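We use cookies to remember your preferences and count visits. By continuing to read you accept this. [Accept] [Manage settings]

Can a machine clear the table yet?

June 21, 2024

I have been asking the same question on this blog for five years, and the answer keeps moving a little. The question is whether I can buy a machine that will do a chore I don't want to do, in my own house, without me standing next to it. Vacuuming is mostly solved. Mowing is close. Everything that involves picking up a thing and putting it somewhere else is still mine.

The reason I'm writing about it again is that Senholm has started taking orders for its countertop arm at $2,690. That is less than I paid for my refrigerator and range together. The arm clamps to a table edge, has a two-finger gripper, and comes with software from a smaller outfit called Furnum. The sales page says it handles "everyday household items." I would like to know which ones.

I worked for 14 years in a shop that packed hardware kits, and we had arms there too. They were good. They picked the same hinge from the same tray all day and they did not get tired. But the tray was cut to fit the hinge. If somebody loaded a tray backwards, the arm would go on closing its fingers on nothing until a person walked over and hit the stop. A house has no trays. My kitchen table on a normal evening holds mail, a pan, some vegetables, a bottle of soap and whatever my kids were doing. No two of those want to be picked up the same way.

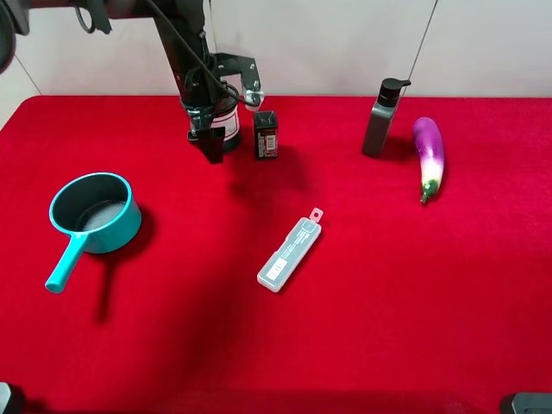

Ahmadpour wrote in after my last post on this and disagreed with most of it. The shape of the object is the easy part now, the comment said, and the hard part is knowing where it belongs: a gripper can get hold of a jar, but only the people who live there know it goes on the second shelf behind the rice. I think that's half right. A pan is heavy at one end and a jar isn't, and an eggplant is slick and bruises if you squeeze it. Those are still real problems for two fingers. But I had not given enough thought to the putting-away side, and I agree it will be the slower one to fix.

So I made a list of what I pick up between dinner and bed. I kept it for seven days. Most of it was dishes, then food going back in the refrigerator, then laundry, then small stuff like pens and chargers. Dishes I could see a machine doing, if the plates were always the same plates. Laundry I can't see at all. Ditex had a folding machine a while back that did shirts, provided you clipped each shirt on by hand first. By the time I've clipped a shirt I could have folded it.

Speed matters less to me than people assume. If an arm took all night to clear one table I'd be fine with that, as long as it was done by breakfast and nothing was on the floor. What I can't use is a machine that gets most of it right and needs me for the rest.

I'm not ordering one this year. I'll look at it again in October, when Senholm says the next version of the software is due.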